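Skerkia opens its second paint shop, and Florar furniture paint finally comes home with us

FOR IMMEDIATE RELEASE – February 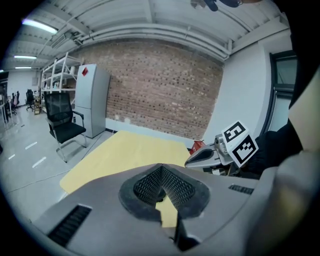
I've been mixing furniture paint in the back of our Plidier shop for long enough that my apron stands up by itself, so it's a real thrill to write this one. Skerkia is opening a second shop, on Mensah Street, and on the same morning we're putting the full Florar range on the shelf for the first time. Florar is our own water-based paint for tables, chairs, dressers and anything else you'd drag in from the shed. There are 76 colours in it, and I have favourites (I know, I know). If you're after a soft look for a work table, think of a pale yellow top like the one in the photo, which sits nicely with greys and black and doesn't shout at you over breakfast. We have four yellows in that family and I'd start with the lightest.

People have been asking us for a proper tabletop paint for years. Wall paint goes sticky under a hot mug, and the tough stuff from the trade counter smells so strong you have to sleep at your sister's. We wanted something in between that you could put on in the kitchen with the window open. So we fiddled. We made 638 test boards, and most of them are still stacked along my hallway because I can't bring myself to throw them out – if you come to the opening you can take one home for the kids to draw on!

The finish we settled on is a low sheen. It's a bit softer than satin and it wipes down with a damp cloth and dish soap. You'll want two thin coats on most timber, three if you're going pale over dark, and a light sand between each. Leave a table for a good week before you put anything heavy on it. I've rushed that part myself and ended up with the outline of a fruit bowl in my own dining table, so please learn from me.

The Mensah Street shop is bigger than the one in Plidier and has a lot more daylight, which makes picking colours so much easier. There's a bench along the front window where you can try a brush-out before you buy, and a corner for returned tins, which we'll sort and pass on to local schools. The old shop is staying open too, same hours, same wonky step at the door.

Doors open at 9 am, and the first 300 people through get a sample pot in any colour they like. Sample pots are $2 after that. They'll cover a stool, or a drawer front or two if you go easy. We'll be running a free painting session at 11 am as well, and you're welcome to bring a small piece of furniture along, as long as you can carry it (we have very little parking). Wear something you don't love. Florar washes out of cotton while it's wet, and after that you're on your own.

If you write about homes, neighbourhood shops or old furniture and you'd like some sample pots or a colour card, ask at the counter in either shop and we'll sort you out. I'm happy to have a chat about any of it, though I'm usually up to my elbows in tinting paste before noon, so afternoons are best.

ENDS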